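Switching the dog to a shampoo bar (and how bath time goes now)

So I finally caved and bought a shampoo bar for the dog. I'd been using the same bottle of oatmeal stuff from Livix for years, and it was fine, but the pump broke every single time and I was so tired of chasing a slippery bottle around the tub with one hand while holding a wet collar with the other. The bar I got is from Stevska and it came in a plain paper sleeve with the smell of, I want to say, rosemary? Maybe a little mint. Either way, my whole hall closet smells great.

First wash was a mess, I'll admit it. I rubbed the bar straight onto his back and got a clump of hair stuck to it that looked like a small animal of its own. The second time I lathered it up in my hands first and that went so much better! His coat is thick (he's some kind of shepherd mix, with the undercoat of a sheep), so I have to work it down to the skin and then rinse for what feels like forever. I put on 2 podcasts in a row last time and we were still rinsing when the second one ended.

The itching is better than it was in February. I can't say for sure it's the soap, he also quit rolling in whatever was growing behind the fence in Ponport once we stopped going there. But he's chewing his feet less and his belly isn't pink anymore, so I'm going to keep at it.

A few of you wanted to know about drying. I use two old beach towels and then let him air dry in the kitchen with the door shut. The blow dryer is out of the question. He hears it click on and he's under the bed.

Oh, and brushing! Before the bath, always. I used to do it after and I'd end up with mats behind his ears that I had to cut out with the little scissors. Now I do three minutes on each side with the slicker brush, then the comb around the tail, then into the tub before he figures out where we're headed. I bribe him with peanut butter on the tile, and by the time he's licked it clean I've got his back half done.
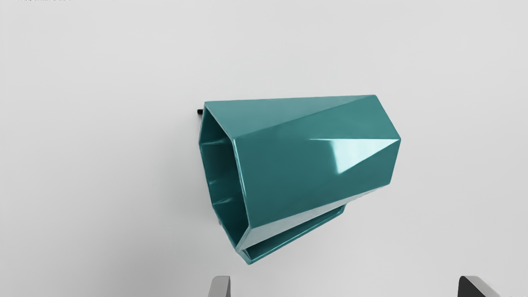
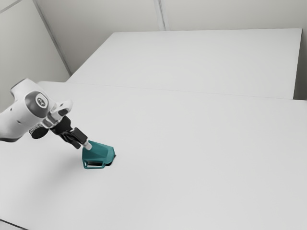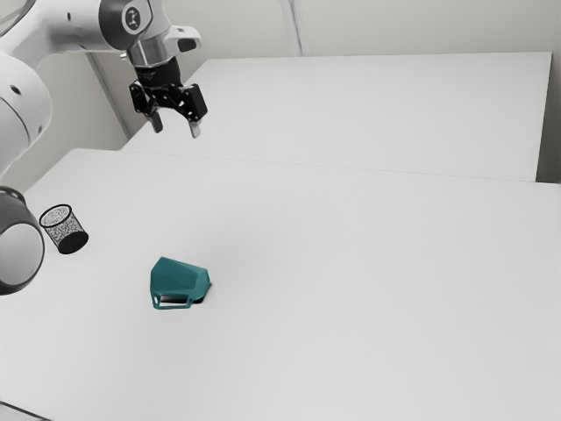
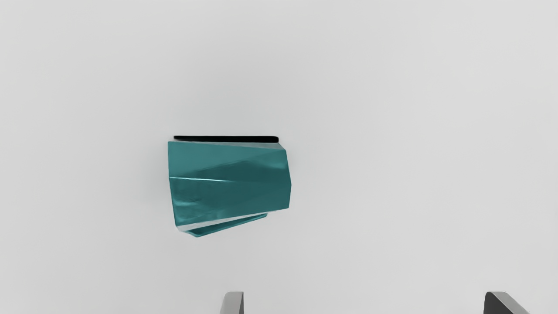 What I'm trying next

I have a sample of the Akanda paw balm sitting on the counter, still sealed. It's beeswax and coconut oil, mostly, and I want to use it on his pads before the sidewalks get salty again. I'm a little worried he'll lick it all off in the first minute, so the plan is to put it on right before dinner and let the food bowl do the distracting. I'll report back once we've gone through the tin.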